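Ticket: Left gripper does not close the same as right after finger swap
Opened by: Tamás Szűcs
Assigned to: Sorcha Gallagher
Status: Waiting for parts
Station: two-arm table, black enclosure

Problem

We compare two finger sets, the Zakberg and the Jukmont, on the same two-arm table. Since I changed the fingers, the left gripper closes later than the right one when both receive the same command. On big objects it makes no difference. On thin objects, like a pen, the left one often stops before it has a proper hold.

I expected both sides to behave the same, because the controller settings were copied from right to left.

What I tried

1. Restarted the controller and homed both arms. No change.

2. Swapped the two controller channels. The delay stayed with the left gripper, so I do not think the controller is the cause.

3. Ran 30 open and close cycles on each side with nothing between the fingers. The right side was fine on all of them. The left side was late on 3, always near the end of the run.

4. Raised the force setting on the left to 2000 in the Yadav panel. The hold became a little better but the motor made a noise I did not like, so I put it back to the old value.

5. Put both arms over the white board with the usual small objects out (orange ball, green leaf shape, black stick, the boxes at the back) and looked at the cables. On the left the black cables are tangled around the fingers. I suspect they pull on the finger when the wrist turns.

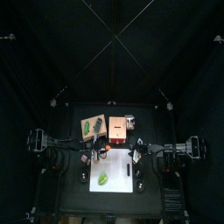
Comment from Sorcha Gallagher

Thank you for the clear notes. I agree with you about the cables. Please do not raise the force again until they are tidy – the Zakberg fingers are softer than they look, and we bent a set in December this way.

Could you please unclip the left cable at the wrist, give it a bit more slack and repeat step 3? Use the same speed as before, otherwise we cannot compare.

Reply from Tamás Szűcs, 20th May

I did it. With more slack the left side was late only once, and the stick was picked up on the first try. It is better, but I would not call it solved. The clip does not hold the cable in the new position and it slides back after some time.

I have asked Kusesmont for the longer clip. Until it arrives I will run the comparison with the right arm only, first one finger set and then the other. Please leave the ticket open.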